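**Subject:** Re: [flundura-list] Countertop task in sim before the real arms?

Hi all,

Great question, and sorry for the slow answer, I've been up to my elbows in wrist screws at the Cadadow bench. Quoting the whole thing so the newer folks can follow along:

> I've been reading the Flundura build notes and I'm stuck on the order of things. I have one arm printed and wired, the second is a pile of parts, and I don't own a decent hand yet. Is it worth setting up the kitchen counter task in simulation now, or should I wait until both arms move? Also, do the two sides have to match? The notes show fingers on the left and I only have the gripper files. And how fussy do you have to be with the countertop model? Mine is a gray slab and it looks awful.
>
> Vũ

Vũ, set it up now! I waited on my first build and I regret it. I had both arms bolted down on the bench before I ever ran the task in sim, and within one evening the sim showed me the right shoulder was mounted too far out to reach the middle of the counter with the wrist pointing down. I had to redrill the plate (it now looks like Swiss cheese, and Cadadow has a new rule about the drill press). If I'd had the virtual counter first I would have moved a number in a text file.

On matching sides: no, they don't have to match. The Flurkia config takes a separate end effector for each arm, so load whatever you have. If all you've got is gripper files, put a gripper on both sides and swap the left one later. The only thing to watch is the wrist offset. Mine was wrong by 49 mm for weeks and everything still looked perfectly fine until I asked it to touch something. Check it by parking the fingertips on a known spot and reading back the position. Do this for each side separately, and do it again after you change the hand.

The current task I'm working on is simple to say and a pain to do: pick up the vegetable and put it on the plate. I like it because it has a clear finish. Either the thing is on the plate or it's back to the logs. My last batch was 61 runs with the new grasp settings. I'm still going through them, so no success rate from me yet, but the failures are already teaching me a lot. Most of them are the same one: the finger comes down too close to the neighboring object and shoves both of them.

What I changed for the next batch:

- slower approach over the last 5 cm
- gripper opens before it drops, where it used to open on the way down
- start poses saved by name, so I can rerun one that went wrong
- friction on the fingertips turned down a bit, my real pads are nowhere near that grippy

As for the countertop, your gray slab is fine for testing reach and collisions. Keep it! I only moved to a marble texture when I started feeding camera views to the policy, and then it mattered a lot more than I expected. The veins confused my crude edge detector so badly that I threw the detector out, and good riddance. If you're working from joint positions alone you can ignore all of this for months.

One more tip, for the camera. Tilt it down far enough that the plate stays in view when both arms are in close. I lost a pile of runs to a view that was mostly forearm. I also render with bars top and bottom so the image stays the size my code expects, which is lazy but it works.

I've pushed my scene file to the shared folder under "counter-april" (yes, it's been that long since I renamed it). You'll need to change the paths at the top, there are 3 of them, and the third is hiding below the lighting block. If it loads with the arms folded into the floor, your base height is missing. Ask me how I know.

When your second arm is together, bring it by the shop and we can put it on my stand for a reach check. I'd love to see it running next to mine. And please post pictures of that pile of parts, I enjoy those more than the finished ones.

Happy building,
Mỹ Doãn

P.S. A view from my current setup is attached. 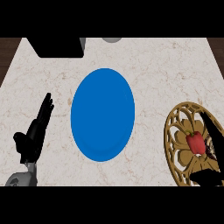 Marble counter in sim: hand on the left, gripper on the right by the pepper, blue plate still empty.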